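Okay, table tennis people, I've had three coffees and a very good night at the club, so this is going to be a long one. Thread on looking after your bat, packing your bag and why I've become the person who wipes everything down before going home.

Background for anyone new: I play at a little social club in Ikbridge, second division if you're being generous. I started as an adult, I'm not especially good, and I love it more than nearly anything I've ever done with my evenings.

My rating is 848. I'm putting it out there early so you can weigh my advice accordingly. On stroke technique, please ask somebody else. On keeping your gear in decent nick on a tight budget, pull up a chair!

It started with Jytte Hedegaard, who plays top board for us and has the cleanest rubbers I've ever seen on a human being's bat. I asked to have a hit with it before practice and the grip on the ball was ridiculous. I thought it must be some fancy new sheet.

Same rubber as mine. Same sheet, same thickness, bought a month BEFORE mine. Mine played like a cutting board because I'd been chucking it naked into a backpack with my runners and a half-eaten muesli bar.

So I went home and cleaned it properly. Bit of water, soft sponge, wipe from the handle up to the top edge, let it air dry flat on the kitchen bench. The sponge came away grey. Grey! I was mortified and also weirdly thrilled.

A few of you asked if you need proper cleaner. I used plain water for ages and it was fine. I now have a little foam bottle, Praltance, which a teammate passed on when he changed brands, and I like it, but I couldn't swear to you it does more than water and patience.

What did make a difference was doing it every single time. Before the car keys come out. If I leave it till I get home I'll have a shower and eat toast and the bat stays in the bag all week collecting fluff.

Next: cases. I was a case sceptic. I thought they were for people with matching tracksuits. I was so wrong, and I apologise to everyone in a matching tracksuit.

There are a few styles. You've got the full rectangular hard ones that fit two bats and some balls, the soft zip wallets, and the bat-shaped covers that hug the blade. I've tried one of each by now, mostly borrowed.

The bat-shaped ones are my favourite. They take up hardly any room, you can tell at a glance which way the bat's facing, and they slide down the side of a bag that's already full of towel.

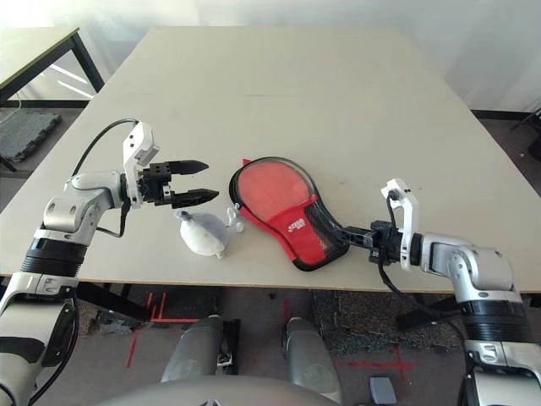
I also love a case you can see into. At our club half the bats end up on the same table at the end of the night, and being able to spot your own rubber without unzipping five strangers' covers is a real kindness to everybody.

Colour helps too. Go bright! Red, orange, whatever you like. I had a black one first and spent so much of my life patting around the bottom of a dark bag looking for it.

Mesh is the other thing I'd look for. My hands sweat like mad, so the handle goes away damp after every match, and a bit of airflow is lovely. My old sealed wallet smelled like a wet dog by February. It was forty degrees outside and I'd left it in the boot, so I take some of the blame.

Which brings me to heat. Do not leave your bat in a hot car. I know you know. I knew. I still did it, and one edge of the rubber lifted and started curling away from the wood like a stale sandwich.

Cletus Tillman glued it back down for me at the clubrooms with the patience of a saint, brushing on a thin coat, waiting, brushing on another. He wouldn't take any money, so I brought him a lemon slice. He has since asked twice if any of my other bats need fixing.

Cletus's advice, which I'm passing on with his blessing: stick on edge tape before you need it, trim it neatly, and replace it when it frays. He goes round his bats like he's wrapping presents.

Okay, the small soft toy question. Several of you noticed I've got a charm on my bag and wanted to know if it's a luck thing. It's a bag-finding thing that has slowly become a luck thing.

Our bags all live in a heap by the door, and most of them are navy. A little plush on a clip means I can pick mine out from across the hall. Then I won a match I had no business winning, and now of course the plush comes to every game.

If you want one, get one with a decent clip. The flimsy ones pop off the zip when the bag gets dragged. My first one vanished somewhere between the tram stop and the hall, and I still look for it when I walk past the hedge on the corner.

Pale fluffy ones do go grubby, by the way. I put mine in a sock, tie the top, and run it through a cold wash with the towels. Comes out a bit startled looking, fluffs up again on the line.

Right, the actual packing. My bag, in the order it goes in:

Shoes at the bottom, in their own cloth bag, soles facing each other.
Spare shirt and socks, rolled.
Balls in a hard tub with a lid, after the Great Crunching of last winter.
Bat in its case, down the flat side against my back.
Small towel on top, so I can grab it between games.
Sponge in a zip pouch, along with a strip of spare edge tape.
Snacks in the outside pocket, well away from everything!

I carry 6 balls. For a while I carried loads and it was silly, they rattled around and I'd still only ever use a couple. Club nights have a big communal bucket anyway.

On towels: bring one you don't care about. I wipe my hands, the handle, the table corner where I drip, occasionally my own forehead in despair.

And now my other favourite topic, the tables. I'm on the pack-down roster and I adore it. There's something so satisfying about a clear tabletop after a messy evening, when it's been covered with drink bottles and jumpers and score sheets.

Our club tables are a mix. The playing ones are proper blue, and then there are a few big light-topped ones at the side where everyone dumps their gear. The light ones show every scuff and smudge, so I do those first while I've still got energy.

Warm water, tiny drop of dish soap, wrung-out microfibre cloth, then a dry one straight after. For shoe marks on the legs (how do people get shoe marks on the legs?) a melamine sponge does the job. Keep that sponge well away from the playing surface though, it's abrasive and you'll dull the finish.

For the blue tables we only use a barely damp cloth and we never spray directly on them. Jytte once caught me with a spray bottle in my hand and the look she gave me could have stripped varnish.

Somebody also asked where to buy stuff. I'm not going to pretend I've shopped widely. Most of my bits came from Setutis, the sports shop near the station, and the owner let me hold every handle shape they had until I worked out that I like a flared one. Go in person if you can! Handles are so personal.

If you're getting your first bat, please don't let anyone talk you into something super fast. I bought a rocket of a thing in my second month and spent the whole season apologising to the wall behind my opponent.

A medium, controllable, all-round setup, kept clean and covered, will take you such a long way. I'm still on mine and it still surprises me.

Replying to a DM here, with permission: no, you don't have to put the plastic protective sheets back on your rubber if you've got a snug case. I do it anyway on the forehand side. It's soothing, like smoothing cling wrap over a bowl without a single wrinkle.

Another one: can kids share a case? Ours do. Our Chiang Street juniors have a shelf with their bats lined up in covers, initials on masking tape, and they are much, much tidier than the adults.

We also did a clean-up afternoon with the juniors before the season began. Cloths, bowls of water, everyone scrubbing their own bat at the long bench. They got competitive over who had the dirtiest sponge. A girl with plaits won easily and held it up like a trophy.

Oh, and check your screws and seams if you've got a hard case! Mine had a wobbly hinge for weeks before I looked at it. Little drop of glue, clothes peg to hold it overnight, good as gold.

That's most of what I've got. I'm off to wash the towel, which has been in the bag since last night, so I'm already breaking my own rules.

Show me your bags please! I want cases, charms, weird ball tubs, the lot. I'll reply to as many as I can after dinner.

PS, for everyone asking about the lemon slice: it's my aunty's recipe, it has condensed milk and far too much coconut, and I'll post it tomorrow arvo once I've found the card.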